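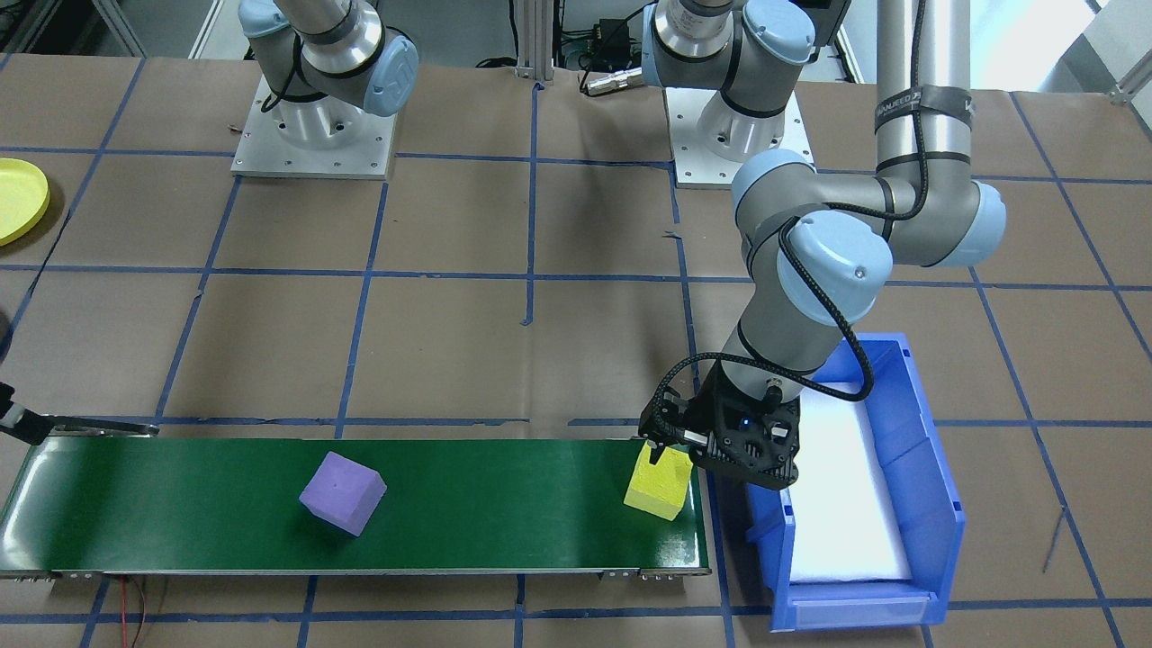 The Trundik conveyor kit came on 11/21/19 and I've had it running most nights. I bought the short version from Sellora with the green belt, and paid a bit extra for the motor controller. Assembly took 2 evenings. The manual skips the tensioning step, so I used Remigiusz Adamczyk's notes instead.

It tracks straight at low speed. Foam cubes ride fine and the arm can pick one off the end and drop it in a parts bin. After some 200 picks I had to re-tighten the bracket screws. The wiring is thin for my liking and I'll swap it in February. Good value, though I'd pay for a better manual.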